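Buswood House Facilities Desk
Ticket 3734
Subject: Bottles, second floor kitchen, and where they are supposed to go
Raised by: Thabiso Adams
Assigned to: Ye-ji Wi
Priority: Low (raised to Medium by requester, returned to Low by desk)
Status: Resolved, pending grumbling

Opening entry, Thabiso Adams, 9.10am
The recycling point on our floor has stopped working. I appreciate that a basket has no moving parts, but bear with me. Bottles go in, the basket fills up after a morning, and from then on people stand their empties next to it, as if leaving flowers. By mid-afternoon the worktop is unusable and anyone wanting to make tea has to clear a path first. Please advise.

Reply, Ye-ji Wi, 9.45am
Thanks for this. Which basket do you have? Buswood has two sorts: the grey lidded tubs from Dilness and the open mesh ones that came over from the Urklow building. Also, are people squashing the bottles before they go in? Please check before I send anyone up.

Reply, Thabiso Adams, 10.20am
Open mesh. Squashing is rare. I watched for a bit over a coffee and saw one person do it, and he looked round afterwards as though he'd been rude.

Reply, Ye-ji Wi, 10.32am
Then it isn't full, it's full of air. Steps to try, in this order:
Take everything out.
Take the caps off, empty out any dregs, squash each bottle flat from the base up, put the cap back on.
Put back the big ones first and the small ones in the gaps.
Anything with drink still in it stays out until someone owns up or it gets poured away.
Report back with how far up the basket the pile comes.

Update, Thabiso Adams, 11.50am
Done, under protest. With everything squashed the pile came to well under halfway. I concede the point about air. There is a fresh problem, though. I-seul Gil from accounts says the caps should come off and go in the general bin, and has a laminated notice from Song, our old contractor, which agrees with her. The notice on the cupboard door says caps on. Both notices have been laminated with equal confidence.

Reply, Ye-ji Wi, 12.05pm
The Song notice is out of date. Please take it down. Caps on, labels on, whatever the colour of the bottle. The one on the cupboard door is current.

Update, Thabiso Adams, 2.15pm
Notice removed. I-seul has kept it, for her records. Meanwhile we've had a new batch through, a proper mixture this time: clear ones with blue or red labels, a green one, and a pair of squat orange ones. One clear bottle has made it as far as the red basket and the rest are lying by it with their caps on, so at least that part of the message has landed. Nothing in the batch is squashed, as far as I can see.
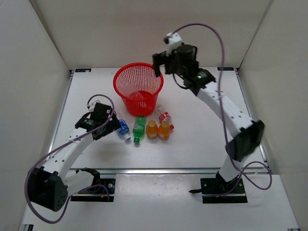 Do the orange bottles need rinsing before they go in?

A quick swill with cold water is enough. Juice left in the bottom goes sticky and brings flies by August, but there's no need for washing-up liquid, and please don't put them through the dishwasher.

Reply, Ye-ji Wi, 2.40pm
Adding that to the ticket because Su-bin Yeon on the first floor has asked the same thing and I'd like to type it only once. For full bottles: drink them, give them back to whoever bought them, or pour them down the sink. The collectors will leave behind a whole bag if it's too heavy with liquid, and then it's me who goes down to fetch it.

Update, Thabiso Adams, 3.30pm
Understood. Could we also have a second basket? I know we've shown that the first one is big enough when used properly. I'm asking on behalf of the people who will not be using it properly, who are most of us.

Reply, Ye-ji Wi, 3.48pm
Spare baskets are held by Yi-an Myung in stores. He has 21 of them and guards each one – you'll need to quote the ticket number. Say it's for room 282 and he'll bring it up on the trolley. It should stand on the floor by the door, well away from the kettle.

Update, Thabiso Adams, 4.25pm
Second basket received and signed for, twice. I've stood it by the door. Somebody has already put a banana skin in it.

Closing note, Ye-ji Wi, 4.30pm
Cause: bottles going in unsquashed, plus two notices giving opposite advice. Fix: squash, caps back on, old notice withdrawn, extra basket issued. Food waste is a separate ticket – please use the green form.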